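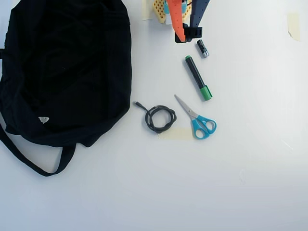
Srivastava, Doktorand, Arbeitsgruppe Brumerska

4.2 Aufnahme der Demonstrationen

Die Aufgabe besteht darin, einzelne Gegenstände von einer weißen Tischplatte aufzunehmen und in einer Stofftasche abzulegen. Im hier verwendeten Satz sind ein aufgewickeltes schwarzes Kabel, eine Schere mit türkisblauen Griffen, ein schwarzer Stift mit grüner Kappe und eine kleine zylindrische Batterie enthalten. Die Tasche liegt am linken Rand des Arbeitsbereichs. Ihre Öffnung wird zwischen den Durchgängen nicht ausgerichtet, sodass Falten und Lage des Trageriemens von Durchgang zu Durchgang variieren.

Verglichen werden zwei Arten des Vormachens. Bei der Handführung bewegt die vorführende Person den Greifer unmittelbar am Gehäuse. Bei der Fernsteuerung wird er über das Eingabegerät Dorico bewegt, wobei die Bedienenden neben dem Tisch sitzen und freie Sicht auf die Gegenstände haben. Insgesamt wurden 525 Demonstrationen aufgezeichnet, davon 292 handgeführt und die übrigen ferngesteuert. Abgebrochene Durchgänge sind in diesen Zahlen nicht enthalten.

Der Greifer besitzt zwei schmale, spitz zulaufende Finger, einen orangefarbenen und einen dunklen. Die unterschiedliche Färbung erleichtert es, die Finger in den Bilddaten getrennt zu verfolgen. Bei Batterie und Stift genügt in der Regel ein Griff quer zur Längsachse. Das Kabel verlangt eine andere Strategie: Die Finger werden geöffnet an das Bündel herangeführt und fassen möglichst mehrere Windungen zugleich. Wird nur eine Schlaufe erfasst, zieht sich das Bündel beim Anheben auseinander. 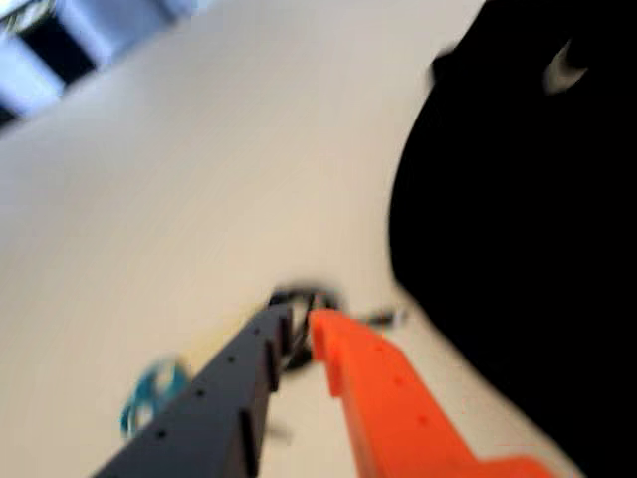 Abb. 3: Geöffnete Greiferfinger vor dem Kabel.

Die Fernsteuerung führte bei diesem Gegenstand zu längeren Anfahrten. Die Bedienenden hielten häufig kurz vor dem Kontakt an und korrigierten die Orientierung der Finger, bevor sie schlossen. Solche Haltephasen wurden in der Software Skunov markiert, aber nicht aus den Trajektorien entfernt. In einem Vorversuch im April hatte das Herausschneiden zu sprunghaften Geschwindigkeitsverläufen geführt, die das gelernte Modell übernahm.

Für die Auswertung wurden 163 Demonstrationen zurückgehalten, 65 davon mit dem Kabel als Zielobjekt. Die Aufteilung erfolgte nach vollständigen Durchgängen, damit keine Teilbewegungen desselben Durchgangs in beiden Mengen auftreten. Zu jedem Durchgang liegen Bilddaten, Fingeröffnung und Lage des Greifers mit gemeinsamem Zeitstempel vor. Die Ausgangslage der Gegenstände wurde nicht vermessen, sie lässt sich nur aus den Bildern bestimmen. 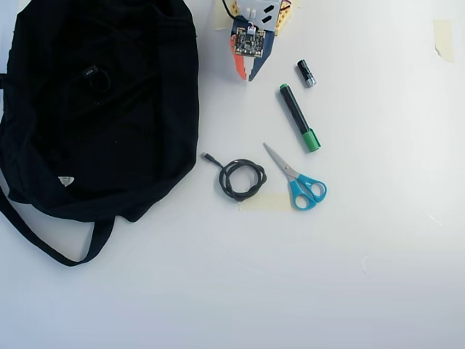 4.3 Vorverarbeitung der Trajektorien

Alle Trajektorien wurden auf eine einheitliche Abtastrate gebracht und in die Abschnitte Anfahrt, Griff, Transport und Ablage zerlegt. Als Beginn des Griffs gilt der Zeitpunkt, an dem sich die Fingeröffnung erstmals dauerhaft verringert. Bei der Schere war diese Grenze nicht immer eindeutig, da einige Vorführende die Finger schon während der Anfahrt teilweise schlossen. Diese Fälle wurden von Hand nachbearbeitet.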